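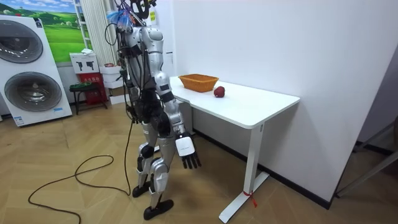 How to Send In a Comment on a Power Line Permit (and Have It Read)

Last March a thick envelope showed up in my mailbox from Nadetti Electric, and I did what I usually do with thick envelopes, which was set it on top of the microwave. It stayed there until my neighbor Masaru Imai knocked and asked if I'd seen the map. I had not seen the map! The map had a transmission line on it, running from the Grilano substation down along Wada Road, and Wada Road is where I buy my eggs, walk my dog and do most of my complaining.

So I learned how to comment on a permit application. I've now done it 2 times, once badly and once pretty well, and people keep asking me how it works. I'm not a lawyer. I live in Nanlow and I read the instructions, and your own state will have its own rules, so check everything against the notice you were sent.

Step one: find the docket number

Every application gets a docket number. It's usually printed near the top of the notice, in type so small you'd think they were paying by the drop of ink. Write it on a sticky note and put it on your screen. You'll need it for searching, for emailing, for the subject line, for everything. My first comment went in without one and came back with a very polite form letter.

If you threw the notice away, call the utility commission's main line and give them the name of the road. The clerk I talked to found ours while I was still apologizing.

Step two: figure out who decides

I got this wrong for a good while. I wrote to the county, and the county wrote back that siting a high-voltage line wasn't up to them. In our case it was the state commission. The county had a say over road crossings and a couple of drainage permits, and that was it. The notice should name the deciding agency, and if it names more than one, look for the phrase "certificate" or "final order." Whoever issues that is your audience.

Your state representative is a separate letter, by the way. Go ahead and write it (I did), but it doesn't go into the case file unless somebody files it there.

Step three: read the right parts of the application

Do not start on page one. I tried, with a cup of tea and a good attitude, and gave up somewhere in the corporate history. Go to the table of contents and look for these:

The need statement, where the company says why it wants the line.
The route alternatives, with maps.
The section on land use or local impacts.
The schedule.

The route alternatives were the big one for us. Nadetti had looked at a second route that followed the old rail bed, and set it aside in a single paragraph. One paragraph! Masaru had worked with survey maps before he retired and he spotted that the paragraph talked about a culvert that isn't on the rail bed at all. It's on our side. That went straight into both of our comments.

Take notes with page numbers as you go. You think you'll remember where something was and you will not.

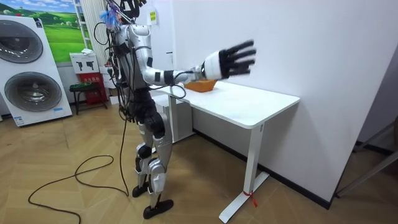 Vol. 13, No. 2

Step four: write the thing

Okay, the part everybody dreads. Keep it short. Mine had 5 paragraphs and fit on a single sheet, and the staff analyst at the public meeting told us short ones are easier for her to sort and answer.

Start with who you are and where you live in relation to the project. "I live on the east side of Wada Road, and the proposed route crosses the back of my lot" is plenty. Then say what you want the agency to do. Deny it, approve it, approve it with conditions, study the other route, move the work out of school hours. Pick one main thing and put it up high.

After that, give your reasons, with the page numbers you wrote down. A specific mistake or gap in the application is worth a lot. If you know something about the ground that the company doesn't (where it floods, where the school bus turns around, which field the cranes land in), put it in and say how you know it. A photo with a date is great for flooding.

I'd leave out the name-calling. My first draft had a line about the chairman of Nadetti that I was very proud of, and my sister made me take it out, and she was right.

People ask about form letters. They do get counted in some places, but if you have the time to change even a few sentences and add your own street, do it.

Step five: file it and get proof

Most commissions have an online portal. Ours logged me out while I was typing, so write your comment somewhere else first and paste it in. Attach it as a PDF too if they allow attachments. Put the docket number in the file name.

Save the confirmation page. Print it if you're a printer person. If you mail a paper copy, check whether the deadline means postmarked or received, and check the time of day for online filing as well. Ours closed at the end of office hours, when I had been happily assuming midnight.

One more thing on privacy: comments are usually public, and that can include your address and phone number. Look for the box that hides your contact details before you hit submit.

Step six: watch the docket

Sign up for email alerts on the case. You'll get a lot of dull ones. Open them anyway, at least the ones with "order," "hearing" or "amended" in the title. When Nadetti filed an amended route map I would have missed it completely if Masaru hadn't forwarded me the alert with nothing in the message but the word "culvert."

If there's a hearing, you can generally read your comment out loud at it. Bring a copy to hand to the clerk, and check the sign-up sheet by the door as soon as you get there.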